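**Is buying in bulk really saving anybody money?**

**tmyklebust** · 8 October 2021

My sister-in-law swears by Womville, the warehouse place out past the highway. The membership is $60 a year and she says it pays for itself by spring. I have my doubts. She also said that about the bread machine.

So we tried it with paper goods first, on the theory that toilet paper can't go bad. It ended up in the coffee table.
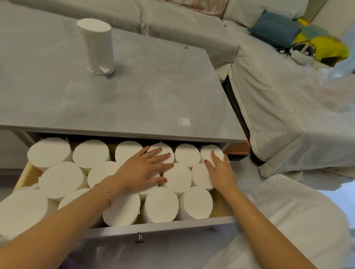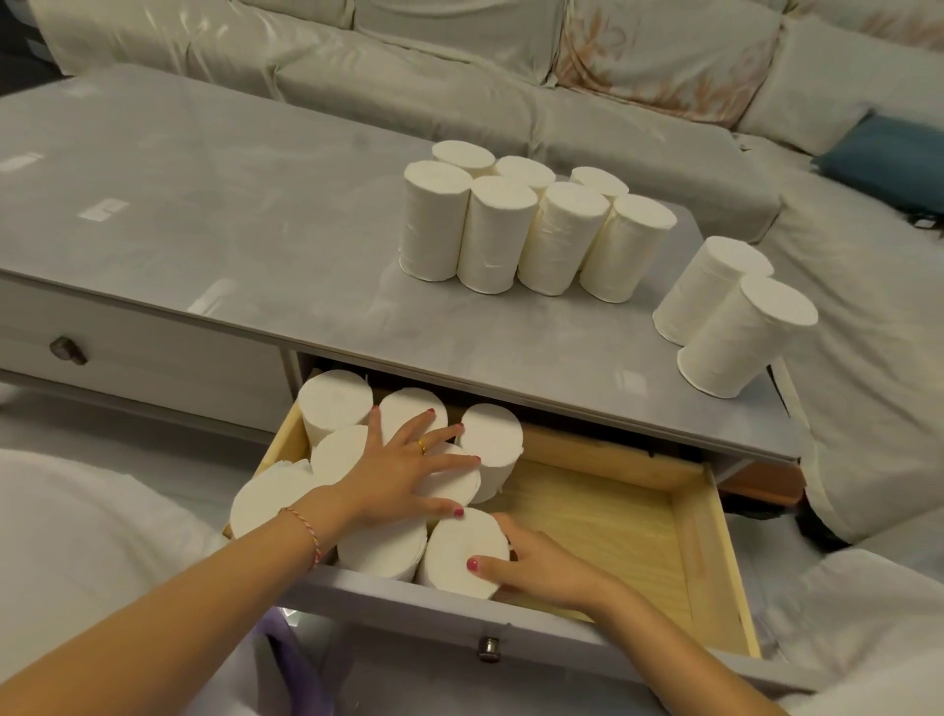 Anyway, my problem is with the math. The shelf tag gives a price per roll, and rolls aren't a unit of anything. One brand's roll is fat, the next one's is skinny, and "mega" means whatever the company wants it to mean. Has anyone sat down with receipts and worked out whether they came out ahead? I mean receipts. I've heard plenty of feelings on this already.

---

**ikechukwu_o**

I kept receipts. Household of four, one full year, Womville against the regular supermarket. We came out ahead by $141 before the membership fee, so $81 after. Most of that was diapers and laundry soap. Paper was close to a wash.

---

**tmyklebust**

> $81 after

Does that include gas? And does it include whatever else went in the cart? I went in for paper and came out with a tub of pretzels I could bathe in.

---

**ikechukwu_o**

No gas, I drive past it on the way home from work. And no, I only compared things I'd have bought anyway. If you count the pretzels then I'm sure I lost money, but I don't think it's fair to blame the store for that.

---

**Borghild W**

I think it's completely fair to blame the store. The whole building is laid out so you have to walk past the TVs and the patio heaters to get to the eggs. Comparing only the things you meant to buy is like weighing yourself with one foot on the floor.

I quit two years ago and my grocery bill went down. I can't prove it was because of that, before somebody asks.

---

**madalena.t**

Somebody's asking. Did anything else change when you quit?

---

**Borghild W**

My son moved out. Fine.

---

**madalena.t**

lol ok

To the original question: ignore rolls, ignore sheets, look for square feet. It's printed on the package, usually in tiny type near the bottom. Divide the price by that and you have a number you can compare. I did it last December with the Morelli big pack and the store brand at my supermarket, and the store brand was 22 percent cheaper. On sale, I should say. Regular price they were almost the same.

---

**tmyklebust**

That's useful, thank you. Although square feet doesn't tell you how thin it is. If you need twice as much of it each time then you've saved nothing.

---

**ingvild_l**

Everyone skips the storage. We were in a one bedroom apartment on Rulargate until last year and I had paper towels on top of the kitchen cabinets, under the bed, in the tub when we had company (then out of the tub). If you're paying rent by the square foot you're paying rent on your paper towels too.

---

**ikechukwu_o**

Nobody's rent goes down if they own fewer paper towels.

---

**ingvild_l**

No, but people do rent bigger places or storage units because their stuff doesn't fit. My neighbor paid $29 a month for a unit and half of it was canned goods and cat litter. I saw it.

---

**ikechukwu_o**

Then your neighbor has a cat litter problem. I have a shelf in the garage and it costs me nothing.

---

**Borghild W**

Must be nice to have a garage.

---

**madalena.t**

Has anyone tried Skokska? It's the delivery one, no membership. Prices looked good until I got to checkout and there was a "handling" line and a "small basket" line. My basket was not small.

---

**tmyklebust**

I looked at it and closed the tab when it wanted my phone number before it would show me the shipping cost.

Here's where I am. I'll give it until the membership comes up for renewal, keep every receipt, and write down the price per square foot, with the pretzels in a separate column. If it comes out under the fee I'm canceling, and my sister-in-law can buy my paper for me on her card.

---

**ikechukwu_o**

Put gas in a column too, since you brought it up. And post it either way, even if I turn out to be right.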